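Revance 透明瓶仿真渲染数据集 说明文件

版本说明：第二版，九月整理

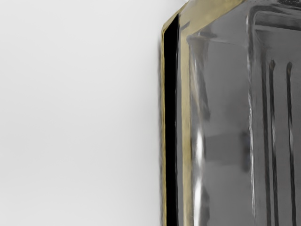
Yvette Lemieux 看完初稿后来信说，整份说明只讲数据怎么生成、模型怎么训练，却没有一句提到包装线上的人以后每天干什么，她希望在公开之前补上。本文后半部分就是按她的意见加写的，前半部分保留了原来的技术内容，只改了几处措辞。

一、数据集概况

Revance 是一组计算机渲染图像，内容为透明玻璃瓶及其局部，用于训练和评估包装工位上的抓取与检测模型。全部图像都是仿真生成，没有实拍。数据集共 570 个场景，每个场景渲染若干视角，视角数不固定，以每个场景目录里的清单文件为准。

之所以做玻璃瓶，是因为 Redden 灌装厂的包装车间正在把一部分人工装盒工序改成机械臂作业，而玻璃瓶是其中最难的一类。纸盒、金属罐、不透明塑料瓶用普通深度相机基本能得到可用的点云；换成切面玻璃瓶，深度图上常常出现大片空洞，或者把瓶子背后的台面当成瓶身。厂里最早的试验用实拍图，标注人员在透明边缘上意见不一，同一条边三个人能画出三种位置。改用渲染之后，几何真值由模型直接给出，这个问题就不存在了。

二、目录结构

scenes：每个场景一个子目录，目录名为四位编号
scenes 下的 rgb：彩色渲染图
scenes 下的 depth：深度真值，单位为毫米
scenes 下的 mask：实例掩码，玻璃主体与装饰件分开编号
scenes 下的 pose：物体姿态与相机参数
splits：训练、验证、测试的划分清单
tools：读取与可视化脚本
CHANGES：改动记录

测试集固定为 101 个场景，划分以后不再调整。引用结果时请注明使用的是第二版，第一版的测试清单里有重复场景，两版数字不能直接比较。

三、渲染设定

场景里的瓶型按瓶肩形状、壁厚、表面凹槽、装饰边四个参数组合生成。瓶肩有圆肩和斜切肩；凹槽有无、深浅可调；装饰边分无边和金色边两种。背景以浅灰素面为主，这和 Redden 工位上方罩板的颜色接近，也便于单独观察折射造成的误差。

近距离视角占比较高，这一点使用时要留意。机械臂末端的相机在接近瓶子的最后一段行程里，往往只能看到瓶子的一侧，画面里另一半都是背景。模型如果只见过完整的瓶子，到这一步就会丢失目标。因此近景局部图没有剔除，标注里用 partial 字段标出。

厚玻璃边缘折射后会形成很暗的竖条，和金色边挨在一起时尤其明显，早期模型常把它判成裂纹或胶带。高光则容易被判成划痕。掩码里没有把暗条和高光单独列为类别，它们都属于玻璃主体。需要单独研究这两种现象的，可以用 tools 里的脚本从渲染分层中导出。

四、标注字段

object_id：物体编号
shoulder：瓶肩类型，取值 round 或 chamfer
groove：是否有凹槽
trim：装饰边类型
partial：物体是否超出画面
grasp：候选抓取位姿列表
grasp_risk：抓取风险等级，分低、中、高

grasp_risk 由几何规则计算，规则写在 tools 的说明里。凹槽区域默认不低于中等风险，吸盘在凹槽上漏气的情况太多，这是装盒工位的老员工提出来的，原先的规则里没有。

五、适用与不适用

可以用于：透明物体分割，深度补全，抓取位姿估计，近景局部识别。

不建议用于：玻璃缺陷检测的最终判定。数据里没有真实的气泡、崩口和裂纹，用它训练出来的模型不知道缺陷长什么样。也不建议用于评价操作人员的工作表现，理由见第七节。

已知不足：液体没有渲染，所有瓶子都是空瓶。标签纸没有覆盖。光源变化范围偏窄，车间下午四点以后西侧窗户进来的斜光没有对应的场景。潮湿和带水珠的瓶身计划放在下一版。

六、在工位上的使用情况

Redden 的装盒段原来是四个人一组，轮流取瓶、目检、入盒、封盒。试运行阶段，机械臂接手取瓶和入盒，目检和封盒仍由人来做。机械臂由 Beltent 控制系统调度，感知模型用 Revance 训练，再用少量现场图片微调。

试运行时每班大约处理 200 箱，和人工组的产量接近，没有明显提高。变化主要在别处。

第一是动作。取瓶原来要不停弯腰转身，一个班下来手腕和腰都吃力，几位年纪大的员工早就申请过换岗。这部分动作现在由机械臂完成。目检的人改成坐着看，腰是舒服了，但有人反映眼睛更累，盯着传送带两小时以后容易走神。后来把轮换时间缩短，目检和封盒之间每小时换一次，情况好了一些，还没有完全解决。

第二是节奏。人工作业时，前面的人慢一点，后面的人会等一等，或者伸手帮一下。机械臂不会等。刚上线时它按固定节拍放瓶，封盒的人跟不上，只能按暂停，按多了又会被系统记成异常停机。车间为此吵过几次。现在的做法是在封盒工位前加一段缓冲，堆满以后机械臂自动减速，人不用去按任何东西，减速也不计入停机。

第三是出错以后的事。机械臂抓空时会退回原位重试，连续失败就报警，要人去处理。报警原来只显示一个代码，操作员得翻手册，翻到了也看不懂。Torbjørn Torvik 把代码改成了中文短句，并且附上当时的画面和模型判断的轮廓。操作员看到轮廓画到了台面上，就知道是反光造成的，把瓶子转个角度放回去即可，不用等维护组来。

第四是岗位。装盒段由四人减为三人，多出来的一人没有离开车间，转去做换型和机械臂的日常点检。厂里和员工代表约定，试运行期间不因机械臂上线减少在册人数，转岗的工资不低于原岗。试运行结束以后怎么办，到本文整理时还没有谈定，这里不作推测。

七、关于记录与员工数据

数据集本身是渲染图，不涉及任何人。现场微调用的图片是另一回事，虽然相机对着瓶子，手和袖口有时会进到画面里。这些图片不随本数据集发布，保存在厂内，微调结束后删除含有人体部位的部分。

报警和暂停的记录只用来改进模型和节拍，不按人统计。Devadiga 排班软件曾经提供过一个接口，可以把停机记录和班次表对上，这个接口没有启用。员工代表要求把这一条写进书面文件，所以也写在这里。其他单位如果在自己的工位上使用 Revance，建议在上线之前先把同类问题和员工谈清楚，比出了争议再补容易得多。

八、培训内容

转岗和留岗的员工都参加过培训，内容不多，整理如下，供参考。

认识安全区：机械臂工作时手不进黄线，取掉落的瓶子先按停止键，等指示灯变色。
看懂画面：屏幕上绿色轮廓是模型认定的瓶子，轮廓明显偏离瓶身时不要点确认。
处理抓空：转动瓶子，让有凹槽的一面避开吸盘。
换型：在菜单里选瓶型，空跑一遍，再放三只瓶子试抓。
上报：遇到没见过的情况，记下时间和报警短句，交班时写在本子上。

培训最初全部用幻灯片讲，效果不好，后来改成在停机时段到工位上练，每人至少处理一次真实的抓空报警。几位员工练完以后提出，确认键和停止键离得太近，戴手套容易按错，按键已经移开。

九、使用方法

先读 splits 下的清单，再按编号读取场景。深度图中数值为零的像素表示没有几何，不是测量失败，写损失函数时不要当作空洞忽略。玻璃主体的深度取外表面，内壁深度另存为单独的通道。装饰边的掩码与玻璃主体不重叠，需要完整瓶身轮廓时要把两者合并。

坐标系为右手系，相机朝向为正 Z。第一版曾把姿态四元数的实部放在最后，第二版改为放在最前，旧脚本需要相应修改。

十、反馈

数据错误请附场景编号和字段名。工位使用方面的经验也欢迎写来，尤其是轮换时间和缓冲段长度怎么定，我们目前的数值是试出来的，换一条线未必合适。操作员直接写的意见和工程人员写的同样处理，可以不署名。

已收到、尚未处理的意见：增加磨砂玻璃；增加两只瓶子相互遮挡的场景；grasp_risk 的中等一级太宽，希望再细分；报警短句的字号偏小，站在封盒位置看不清。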